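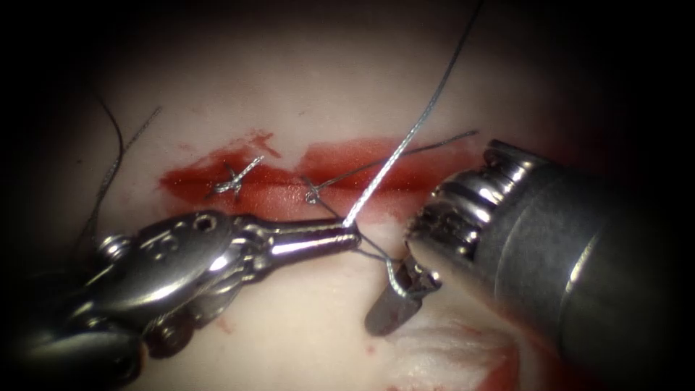 Lorna Semple

Itemized bill finally came, and I have questions

Long-time reader, infrequent complainer. In August I had a lump taken off my shoulder at the outpatient place on Hervieu Street. Small thing, benign, home in time for lunch. The surgeon was lovely and I have no quarrel with her.

My quarrel is with an envelope. The first bill said "Services, $2,341" and nothing else, like a ransom note from someone with good stationery. I called and asked for an itemized version. The woman at Jadetti (they do the billing) said it would take 21 business days, and it took every one of them.

It now says "Facility," "Supplies," and "Supplies, Other." That's the itemization. Has anyone here gotten a real line-by-line list out of Jadetti, with codes on it? And what did you have to say to get it?

mferrand
Joined when this board still had a dancing hospital in the header

Yes, once. Don't ask for an "itemized bill." They think they already sent you one. Ask for the itemized statement with procedure codes and revenue codes, and do it in writing. The phone people mean well but they all have the same screen you do.

Also, don't pay any of it yet. Pay part and you'll spend the winter explaining that you didn't agree to the rest.

severine_m

Going to disagree with Mathis on the "don't pay any of it." I used to work the front desk at a dental office, and an account with a small payment on it got treated a lot more gently than an account with silence on it. Call, tell them you're disputing, ask them to put a hold on it, and get a reference number. Silence is how you end up in collections over a box of gauze.

mferrand

I didn't say silence, I said don't pay. You can be very noisy and not pay. I've made it something of a hobby.

Lorna Semple

Thank you both. I have called again. I was on hold long enough to learn the flute part. The person I reached was polite and told me that "Supplies, Other" covers supplies that are not under "Supplies." I wrote that down word for word because I want it read at my funeral.

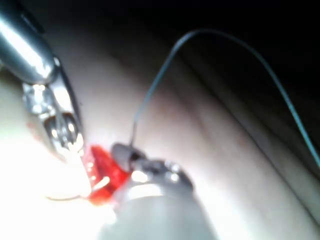 She also said the facility charge depends on how long the room was booked, and the room was booked for longer than I was in it. So I may be paying rent on a room for the part of the morning when I was in the parking garage, which charged me separately. I'm sending the letter tonight with Mathis's wording and Séverine's request for a hold. I figure you two can share custody.

evan.courtois

Did you check it against what your insurer got? Mine (Trirnetti, the cheap plan, don't judge me) has a tab on the site called Claim Detail, and everything was sitting there the whole time. Codes and all. I'd mailed two letters and made a spreadsheet before my wife clicked on it.

severine_m

This is good advice and I'm annoyed I didn't give it.

NghiaK

One caution on that. The insurer's page shows what was submitted to them, and it may not match what the office is asking you for. My claim detail had 11 lines and my bill had three. The totals didn't agree either. When I pointed that out they sent a corrected bill that was higher.

mferrand

Higher?

NghiaK

By nine dollars. I paid it. I was tired.

mferrand

This is how they win, Nghĩa.

NghiaK

They can have it. I've spent more than nine dollars on stamps.

Lorna Semple

Update for the people who messaged me, both of you. Évan was right, there's a tab. It was under a menu called My Wellness Journey, where I'd never have gone willingly. The codes are all there. The procedure itself looks fine to me. There's a charge for a second follow-up visit, though, and I have only had the one.

Letter is revised and in the mail, account is on hold, and I have a reference number that's longer than my passport's.

severine_m

Send it certified. Please tell me you sent it certified.

Lorna Semple

I'll send another one certified.

plullon_pete

Same office double-billed my follow-up last year. They took it off when I asked for the visit notes, since there weren't any. Ask for the notes.

evan.courtois

Seconding the notes. Also, if anyone figures out how to turn off the Wellness Journey emails, I'm at four a day.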